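4.3 Setting up demonstration replay and grasp labeling

This section covers loading hand-held gripper recordings into Skadus, checking the pose track, and marking grasp points for the cloth-handling policy. It assumes the Fivberg driver is installed and the tool has been calibrated as described in section 4.1.

Before you start

Close any other program that is using the tool's camera stream. Check that the workstation has free disk space for the frame cache. Recordings made before the last calibration must be reprocessed first; see section 4.2.

Importing a session

1. Open the Sessions panel and select Import.

2. Choose the session folder. Do not select single video files. The importer needs the motion log and the calibration file that sit next to the video.

3. Set Tool Profile to Two-Finger Soft. If the profile is missing from the list, restart the Fivberg driver and reopen the panel.

4. Set Cache Size to 200 frames. Larger values make scrubbing smoother but slow down the first load.

5. Select Start. The status line reads Ready when the import is done.

Note: The importer does not change the original files. Labels and corrections are saved in a separate folder named "work" inside the session.

Checking the pose track

1. In the Timeline, turn on Pose Overlay. The estimated tool path is drawn over the video as a thin line.

2. Play the session at normal speed. The line should follow the fingertips without jumps.

3. Where the line jumps, drag across the affected part of the Timeline and select Re-solve. The solver uses the frames on both sides of the selection as anchors.

4. If Re-solve fails 3 times on the same part, mark it as Excluded. Excluded parts are left out of training but stay visible in the Timeline.

Caution: Do not re-solve the whole session at once. Small errors add up along the track and the end position can drift away from the calibration mark.

Marking grasp points

Grasp labels tell the planner where the fingers should close and from which direction. Look for the frame just before contact, with both fingertips in view and the cloth below them still visible. Bedding with clothes spread over it needs extra care, as a garment's edge and a line in the sheet pattern can look alike to the edge detector. 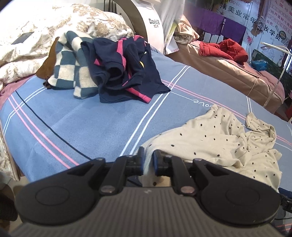

A reader of the previous edition wrote in to say that the detector kept snapping to stripes whenever the sheet was patterned, and that lowering the edge threshold only made it worse. Raise it instead, the reader advised, then place the first point by hand and let the tracker carry it forward. We have tested this and now recommend it as the default method for patterned backgrounds.

1. Stop the playback at the frame you want. Use the arrow keys to move one frame at a time.

2. Select Grasp, then click the spot on the garment where the fingers will close. For polka dots and other repeated prints, zoom in before you click.

3. Drag the arrow to set the approach direction. It should run along the center line between the two fingers.

4. Draw a loose outline around the target garment. Leave out neighboring items, even if they touch it.

5. Select Track Forward. The label is copied to the next frames until the tracker loses confidence or reaches the end of the session.

6. Review the result. Delete any label that has moved onto a different item.

Note: The tracker stops after 200 frames by default. To change this, edit track_limit in the Setiawan configuration file and reload the project.

Exporting to the planner

1. Select Export and choose Utcombe as the target.

2. Leave Port at 1173 unless your network administrator has assigned another one.

3. Turn on Include Excluded Ranges only for debugging. The planner ignores the flags on these parts and will treat them as valid motion.

4. Select Send. The planner lists the session under Incoming.

Caution: Run each new session in simulation before sending it to a robot. Keep the arm disabled until the simulated path has been checked against the joint limits.

If the session does not appear

Check that Skadus and the planner use the same port. If they do, open the export log and look for the line "profile mismatch". This means the tool profile was changed after import. Set it back to the original profile, save, and export again. Labels are kept.

For batch import of several sessions, go to section 4.4.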